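Gallery: Can a Machine Do the Towels Yet?
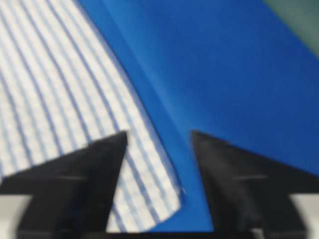 Striped cloth over a royal-blue surface, wrist view. The lower end of the cloth lies between the fingers.

Sustwood keeps a running set of notes on household and shop-floor chores and how far machines have come with each. This page covers flat textiles: towels, dishcloths, napkins, pillowcases and the shop rags that come back from the laundry service in bales. One picture, then the working notes for each chore. Earlier pages dealt with dishes and with sweeping. The next is planned for April and will take up sorting fasteners.

Why cloth is slow

A cup has the same shape on Tuesday as it had on Monday. A cloth has a new shape every time it is put down. A controller that knows the size of a towel still doesn't know where its corners are, which side is up, or how many layers are under the finger. Most of the time in a folding cycle goes to answering those questions. The folding is the short part.

The wrist view helps with one of them. An edge against a contrasting background is easy to find, and stripes give extra information: where they bend, the fabric is bending too. In the picture the stripes run in long curves toward the lower right, and the border of the cloth is a clean diagonal. A plain white cloth on a white counter offers neither cue, and results on plain white should be read separately from results on anything printed.

Picking up a single cloth

Status: usable.

A two-finger gripper can take a cloth by an edge or a pinch of the middle with few misses. The common fault is a pinch that is too shallow, so that the cloth slides out during the lift. Going deeper fixes that and brings in a second fault, which is catching whatever is underneath. At Stilley the pinch depth is set separately for waffle weave, terry and flat cotton. One setting for all three was tried and dropped.

Picking one cloth from a stack

Status: poor.

Two layers come up together often enough that a check has to be built in. Weighing works if the cloths are identical and dry. Shaking works some of the time and disturbs the stack. Shop rags are the worst case, with mixed sizes, frayed hems and loose threads that tie one rag to the next. A person does this by rubbing the layers between thumb and finger, and that motion has proved hard to copy with rigid fingertips.

Finding corners

Status: fair on small cloths, poor on large ones.

A dishcloth usually lands with at least two corners showing. A bath towel usually doesn't. The standard method is to hang the cloth from one point, look for the lowest corner, grip it, and repeat. It needs two arms or a clip, and clear height under the arm. Blackburn, who supply the test benches, put a fixed clip at the back of the bench for single-arm work. The clip is slower than a second arm and a good deal cheaper.

Flattening

Status: fair.

Small wrinkles can be left alone. Folded-under edges can't, as every later fold inherits the error. Dragging the cloth across the bench by one side opens most of them. Surface matters here: too slick and the whole cloth travels, too rough and it bunches ahead of the fingers. Bench covers are listed in the test record for this reason, and a score taken on one cover shouldn't be compared with a score taken on another.

Folding

Status: usable for rectangles.

Given a flat rectangle and known corners, the fold itself is routine. A half fold and a quarter fold both come out acceptable for a kitchen drawer. Retail folds, with the hem turned inside and the edges matched on all sides, aren't there yet. Fitted sheets were not tested.

Scoring

Each trial starts with the cloth dropped from hand height onto the bench. Four cloth types are used, with 40 drops per type. A trial counts as passed when the finished fold lies inside the outline marked on the bench and no corner is tucked under. There is no partial credit. Regrasps are allowed up to six, after which the trial is stopped and marked as failed. Time is recorded but doesn't affect the pass mark.

Two points about reading the scores. A drop from hand height is kinder than a real laundry load, in which everything is tangled with everything else. And a person resetting the bench between trials is doing work that the score leaves out. Grevdale runs the same tests with the reset included, and the Grevdale figures are lower for every cloth type. Both sets are kept, on separate sheets.

Shop floor compared with home

The shop floor is the easier of the two. Cloths there come in a few sizes, the bench is fixed, lighting doesn't change, and a failed fold can be thrown into a bin for someone to redo at the end of the shift. A home has none of this. The bench is a bed or a kitchen counter, there is a mug on it, and the load includes socks.

Cost points the same way. A folding station that runs through two shifts can be set against wages. A household folds for a short time each week, and the machine has to stand somewhere for the rest of it. Until the same arm can also clear a table or empty a dryer, towels alone don't pay for the floor space.

Current summary by chore

Pick up single cloth: usable
Pick from stack: poor
Find corners: fair (small), poor (large)
Flatten: fair
Half and quarter fold: usable
Retail fold: not yet
Fitted sheet: not tested

Ratings are reviewed when a new set of trials is complete. "Usable" means the chore can be left running with a person in the same room. No chore on this page is rated for running in an empty building.

Filed under: Textiles, Household, Shop floor

Previous gallery: Sweeping and Dustpans
Next gallery: Sorting Fasteners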